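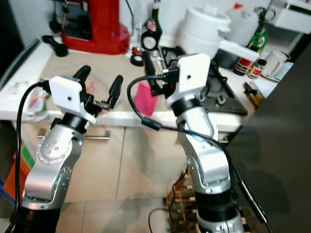 Right arm cable drapes over the arm and snags

Senad Radulović
Two arms at a kitchen counter. The cable from the top of the right wrist arcs over the gap, then lies across its own arm. After 15 minutes of wiping it pulls tight and the arm faults. Reroute, or learn to live with it?

Zdenka Bošković
Reroute. Park the arm, power down, run the cable along the links with soft straps and leave slack at each joint — more than you think. Then jog every joint to its limits by hand before you trust it.

Spyros Krasniqi
Mine did that. I bought a longer cable. Now it snags on more things.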